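Vadik Vivo Travel Organiser: Long-Distance Review

The Vivo is the mid-sized model in the Vadik range of seat-back organisers, intended for families undertaking long journeys by road. It hangs from the headrest of a front seat and offers the passenger behind a folding tray, a clear sleeve for a tablet and 4 storage pockets. It was assessed over a touring holiday of 1,593 kilometres, taken in June with two adults in the front of the vehicle and two children in the rear.

Fitting

Two straps secure the organiser, one at the headrest posts and one at the base of the seat. The upper strap is straightforward. The lower strap must be passed beneath the seat and fastened by feel, and in vehicles with under-seat drawers this may prove awkward. Once tightened, the unit remained in position throughout the tour, including a long unsealed stretch on the approach to Ondrejka, where the road surface is poor.

The printed instructions are brief but adequate. Prospective purchasers should note that the straps do not suit seats with fixed headrests, a limitation mentioned only on the reverse of the packaging.

In use

The tray is the principal reason to choose the Vivo over cheaper alternatives. It is firm enough for drawing and for a light meal, and its raised lip retained pencils on all but the sharpest bends. The hinge is stiff, and a child under 5 is likely to need assistance in folding it away.

The tablet sleeve performed less well. Reflections on the clear cover were troublesome in the afternoon, and the opening for a charging lead is placed on the left side only. Families with devices that charge from the opposite side will have to turn the screen upside down or leave the sleeve partly unfastened. Sound was slightly muffled but acceptable at moderate volume.
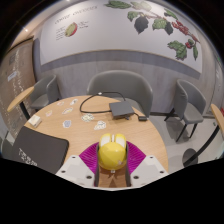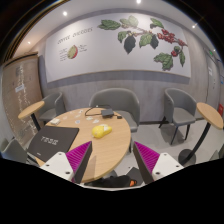

The yellow item and the wooden table.

The pockets vary in usefulness. The two lower ones are deep and will take a drinks bottle, a paperback and a folded raincoat. The upper pair are shallow – suitable for tissues or a pack of cards – and their elastic had begun to slacken by the time the party reached Drisano. Mesh is used for the outer pockets, which allows the contents to be found quickly but also allows crumbs to collect in the seams.

Cleaning

The fabric may be wiped with a damp cloth. A spillage of blackcurrant cordial was removed without lasting marks on the main panel, although faint staining remained on the grey edging. The tray cannot be detached for washing.

Weight and storage

When folded, the organiser is flat enough to lie beneath a suitcase in the boot. It does not have a carrying handle, an omission that is felt when luggage is being moved into overnight accommodation.

Assessment

The Vivo is a sound product with a good tray and a poorly considered tablet sleeve. It can be recommended for journeys of several hours, particularly where children prefer books, drawing or games to films. For shorter outings the time needed to fit the lower strap is difficult to justify, and a simple hanging pocket will serve equally well.

Overall rating: 4 out of 5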